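The Night Bench

When Nuria Lozano came to Gelavstead, the packing hall of Undano still had 38 people in it, and a radio that everybody wanted to change the station of. She was put at the bench of old Montoya, between the window and the scale. The work was school kits and office kits. Pens, markers, scissors, a ruler, a cup for the desk. You took a tray, you filled the cup, you closed the box. In the first week her fingers smelled of ink and cardboard even in bed.

"Don't look at your hands," Montoya told her. "Look at the next thing."

She learned this, and for many years it was a good advice.

In November the manager from Astholm arrived with a grey coat and a laptop. He called them all to the canteen and he was polite. Nobody would be sent home before spring, he said. There would be new stations, and for the new stations they needed people who knew the work. He asked who had the longest time at the kit benches. Montoya looked in his tea. The others looked at Nuria.

So she became a trainer. It was written on a badge, with her name spelled correctly, and she got a small raise and a chair with wheels. In the room behind the hall, where before they kept the broken pallets, they had built white walls and a white table. The arms stood there already.

Her task was to show and to correct. In the mornings she held the handles and moved the arms as if they were her own, slowly, and the machine kept what she did. In the afternoons it tried alone and she wrote down the failures. There were columns for it: dropped, missed, wrong angle, other. The young engineer said she should write everything, even when it was a small thing.

"It closes too early," she said to him.

"How early?"

"Like somebody who is afraid the pen will run away."

He laughed, but then he asked her to say it again and he typed it.

At home she told it to her sister, who worked at the hospital laundry and had her own machines to be angry with. "So you are teaching it your job," said her sister.

"I am teaching it to put a pen in a cup."

"And what is your job?"

Nuria cut the bread and gave no answer. It was true that it was more than that. Her job was also to know that the blue lids came bent when the weather was cold, and that the second printer must be hit on the left side. It was to cover for Irene when Irene's boy was sick. None of this had a column.

By February they were 30 in the hall, then fewer. Some took the money which was offered. Montoya took it, and on his last day he came in the white room with his jacket on and his hat in the hand. He had never wanted to come in before.

"Show me," he said.

She laid out a marker and a cup and started the cycle, and they stood together behind the yellow line. 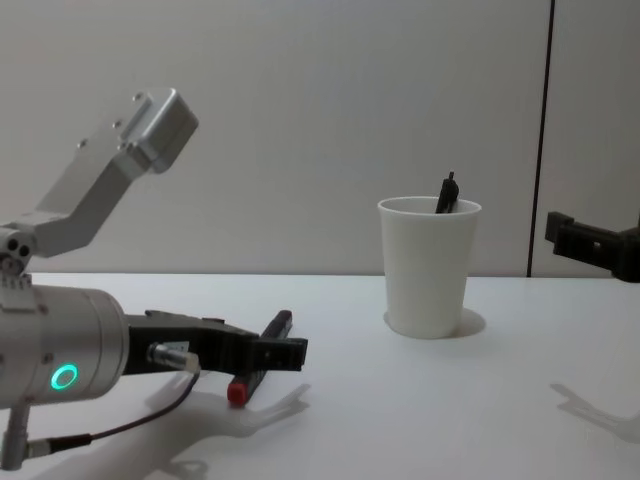
"It doesn't look at the next thing," Montoya said after a while.

"No. Only at this one."

"Slow."

"It was 70 good ones from a hundred last month. Now it is 83."

He thought about the number. In his time he had done a whole pallet before lunch with a fever, everybody knew the story. But he was not a man who liked to win against somebody who could not hear him. He put on the hat.

"Does it work in the night?"

"From next week. I must come at 2 to see it."

"At 2 in the night," he said. "Even I never worked at 2 in the night."

He shook her hand, which he had not done since her first morning, and he went out through the hall. She heard him stop at the radio. He changed the station, and somebody shouted at him to leave it alone, and he left it on the new one.

The first night she brought coffee in a thermos and the cushion from her kitchen chair. The hall was dark except for the exit lamps. She walked between the benches to the white room, and at her old place by the window she stopped and straightened the tape dispenser, which was standing crooked.

Then she went in and took the clipboard. The cycle was already running. She rolled her chair to the line, wrote the hour on top of the page, and waited with the pencil for the first mistake. It came after twenty minutes. The marker slipped and rolled to the edge of the table, and she was on her feet with her arm stretched out before she remembered that she was not allowed to cross.

She wrote it under "dropped". Then, in the column called "other", she wrote that the caps were slippery in the cold and someone should turn up the heating in here.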